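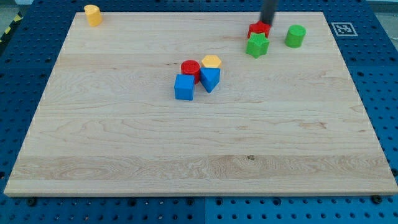

Solid Shapes and Their Names

A shape drawn on paper is flat. It has a length and a width, but you cannot pick it up. A block is different. It has a length, a width and a height, so it takes up space. Shapes that take up space are called solid shapes, or 3-D shapes. The "3" stands for the three directions you can measure.

You probably have solid shapes at home. A soup can is one. So is a cereal box. If you have ever played with a shape sorter, you have held several of them in your hand.

Words you need

Face: a flat side of a solid shape.
Edge: the line where two faces meet.
Corner: the point where edges meet. In math class a corner is called a vertex. More than one are called vertices.

Run your finger over a block. When it slides along something flat, you are on a face. When you feel a sharp line, you have reached an edge.

Cylinder

A cylinder has a circle at the top and a circle at the bottom. The two circles are the same size. Between them is one curved side that goes all the way around. The red block and the yellow block with round tops are both cylinders. Color does not change the name of a shape.

A cylinder can stand up on its flat end, and it can roll if you lay it on its side.

Cube

A cube has six faces, and every face is a square. It has 12 edges and 8 corners. All of the edges are the same length. Turn a cube over onto any face and it looks the same as before. Dice are cubes, and so is the blue block in front of the red cylinder.

When light comes from one direction, the faces of a cube do not look equally bright. The top of the blue cube is a lighter blue than the front. The plastic was not painted two colors. More light is reaching your eye from the top.

Triangular prism

A prism has two ends that match, with flat sides in between. You name a prism by the shape of its ends. If the ends are triangles, it is a triangular prism. It has five faces: 2 triangles and 3 rectangles. The blue one here has one of its points turned toward the front of the board. Some tents are triangular prisms lying on one side.

Hexagonal prism

A hexagon is a flat shape with six straight sides. Put a hexagon at each end and you have a hexagonal prism. The yellow block behind the blue triangle is one. It has eight faces, which is the two hexagons plus six sides. Many pencils are long, thin hexagonal prisms before they are sharpened.

From far away it is easy to mix up a hexagonal prism and a cylinder, above all when they are the same color. Look at the top. If it has corners, it is a prism.

The board is a solid too

The maple board under the blocks also has a length, a width and a height. Its height is small, so you may think of it as flat, but look at the front and you will find a thin, lighter rim where the top meets the side. A board with square corners is called a rectangular prism. A book is another one.

The top of the board looks wider at the front than at the back. Things look smaller when they are farther away, and the back of the board is farther from you. The board itself is a rectangle.

Try it yourself

You need 15 small objects from around the house and a sheet of paper. Ask before you borrow anything that can break.

Fold the paper to make two columns. Write "rolls" on one side and "does not roll" on the other. Test each object on a table and write its name in the correct column. Then go back and look for the ones with a curved side.

Next, stand one block on a sheet of paper and trace around the bottom with a pencil. A cylinder leaves a circle. A cube leaves a square. What does a triangular prism leave if you trace its end? What does it leave if you lay it on its side?

New words: face, edge, vertex, cylinder, cube, prism, hexagon

Travcombe Children's Pages. Page last changed 08/08/2009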